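Search this site Search
March, by Florence Cormier

Chiamaka Akpan looks after one two-armed robot at Droketley, and she starts with the sleeve. "The fabric has folds, and the folds collect dust," she told me. "I clean it every 14 days, before I touch any bolt."

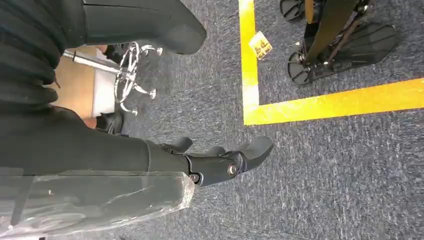 Page last changed: March, 9:10

The fingers come next. She tries the round silver bolt at the joint by hand, then with the key. "If it turns, I stop the work." The yellow tape on the carpet she renewed herself. "The base must go back to the same corner. Last year it was 4 centimeters wrong, and we lost a morning."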